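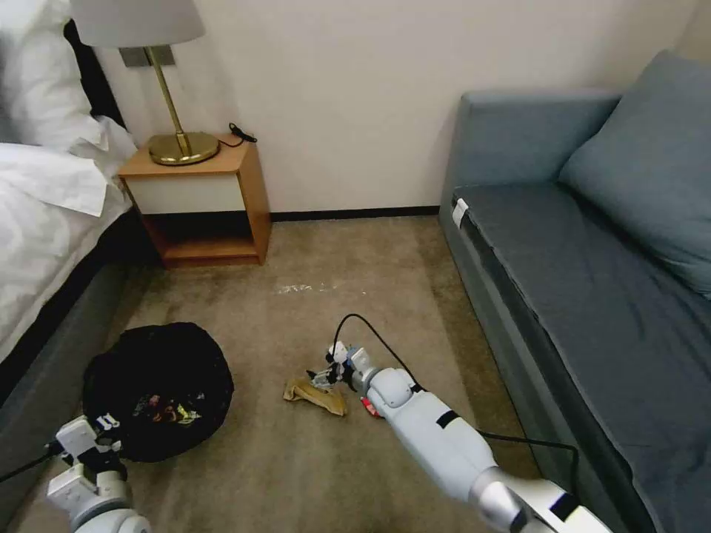

Alžběta Kováčik objected after the last session that the floor should be cleared after the bed is stripped, since stripping throws things onto the carpet and the work is then done twice. Her point is accepted for large rooms. In a compact room the bed, the sofa and the nightstand leave one strip of carpet to stand on, and anything lying on that strip is underfoot for as long as the bed is being handled. The order used in this module is therefore floor, bed, surfaces, floor again. The second floor pass is short and is treated as part of the final check.

Unit 6. Floor items in occupied and vacated rooms
Module: Room Servicing, Skeldale
Notes prepared by Tatsuya Ebihara

6.1 Scope

These notes cover loose items found on carpet: clothing, cloths, small hard objects, paper and packaging. They do not cover spillages (Unit 8) or broken glass (Unit 9). Read them together with the Stutcombe room plans handed out in December. The plans show the bed on the left and the seating on the right as seen from the door; reverse them for rooms on the opposite side of the corridor.

6.2 Status of the room

Establish the status before touching anything. In an occupied room, items on the floor belong to the guest unless they are plainly house linen. They are lifted, placed on the nearest clean seat and left there. In a vacated room, items are either linen, waste or lost property, and each goes to a separate place. An item whose class is uncertain is treated as lost property.

6.3 The collecting bag

A soft, round, open bag is preferred to a rigid basket in small rooms. It folds flat on the trolley, does not mark furniture, and can be pushed along the carpet with the foot.

Set it down with the mouth fully open and the rim turned outwards. A rim that has folded in catches cloth on the way down and the item ends up beside the bag. Place it between the bed and the working position, close enough for items to be dropped in without a step. Do not stand it on the bed or the sofa. The underside has been on other floors.

Dark bags have one fault. Small dark items, socks in particular, are easily missed at the bottom. Empty the bag by turning it inside out over the sorting table.

6.4 Lifting soft items

Bunched cloth is taken from the top of the bunch, held clear of the carpet and opened before it is bagged. The purpose is to find anything wrapped inside. Rings, keys and hearing aids are the usual finds. Gloves are checked finger by finger. Cleaning cloths belonging to the house return to the trolley and are never bagged with bed linen, as traces of product will mark white cotton in the wash.

Do not drag a cloth across the carpet to the bag. Grit caught beneath it works into the pile.

6.5 Lifting small hard items

Small objects are picked up singly, by hand, before the vacuum is switched on. Bright colours are found readily on a beige or brown carpet; clear plastic and brass are not. Look from a low position, with the curtains open, along the line of the skirting and then along the front of the sofa. Finish with the gap beside the nightstand.

Hard items do not go in the collecting bag. Use the lidded tray.

6.6 Bag sizes

Trainees at Penry asked for the limits in writing. The small bag takes up to 2 rooms of towels and no bed linen. Its diameter when open is 475 mm and its depth 260 mm. A bag filled past the rim is to be emptied, even when only one item remains on the floor. The Peltivura trolley has a hook for the small bag on the left upright; the large bag hangs at the rear.

6.7 Final pass

Walk from the window to the door with the bag folded. Look under the bed edge, under the sofa edge and behind the door. Record lost property by room number, position and description, in that order. "Floor" is not an adequate position. Write "carpet, between bed and sofa" or similar.

Reading for Unit 7: the section on nightstand drawers, and the linen table on the reverse of the Stutcombe plans.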